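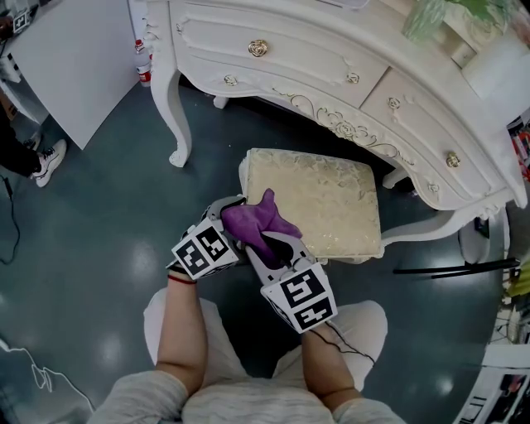

Readers of this magazine have strong feelings on white furniture, and the first to reach us came in by email, from a subscriber in Drotham, who wrote that anyone who buys a desk with carvings on it has agreed to a second job and should ask what it pays.

It pays nothing. I have owned a carved white vanity for long enough to know. Mine came from a house sale in Kurbridge, where it was the only thing left by lunchtime, and I took the empty driveway around it for good luck. It has curved legs and drawers with fancy knobs, and the front is covered in scrolls and flowers that stick out exactly far enough to hold dust. A plain desk gets dusty on top. A carved one gets dusty on the top, the front, the sides and in the throat of every blossom.

The rose-shaped knob deserves a paragraph of its own. It's a lovely thing to pull open a drawer with, if you like that sort of thing, and I do, to the despair of my household. But a gold rose has petals, and petals have gaps, and into the gaps go hand cream, face powder and whatever you had for breakfast. I have cleaned mine with a cotton swab, a baby's toothbrush and, one bad evening in June, a toothpick. The toothbrush won. The toothpick is still in there, or the tip of it is.

Then there's the cloth question. I used old T-shirts for years and thought well of myself for it. The trouble with a T-shirt is that it pushes the dust along to the next flower. Microfiber grabs it, and it also grabs your dry skin, your sweater and any splinter the wood has been saving up. I bought mine at Thongsuk, the housewares place by the bus station, in a bag of 15 for five dollars, in colors you would never pick on purpose. Purple turned out to be the useful one. Gray dust shows up on it beautifully, so you know when to stop and shake the thing out.

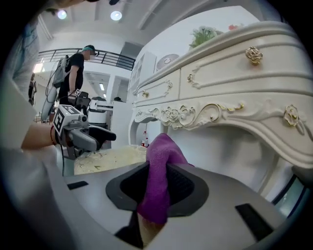 A purple cloth, bunched up and ready for the corners.

My method is not much of a method. Fold the cloth for the flat parts, since a flat top wants a flat cloth. For the carving, twist a corner into a point and work from the top down, drawers last. Use it dry the first time over. If you start damp, you'll make a thin gray paste and press it firmly into the scrollwork, and it will be there when your grandchildren sell the desk.

Stools are another matter. A pale brocade cushion, the kind with gold flowers you can only see when the light is right, should be kept well away from any cloth that has already been around the desk. Brush it with something soft, going with the pattern. Noser makes a small upholstery brush that I was rude about in these pages once, and I now use it every week. The frame can have the cloth. Get down on the floor for the legs, and while you're there, do the scrolled feet of the desk too. You won't want to come back.

Our subscriber in Drotham, by the way, signed off by asking where she could get the knobs.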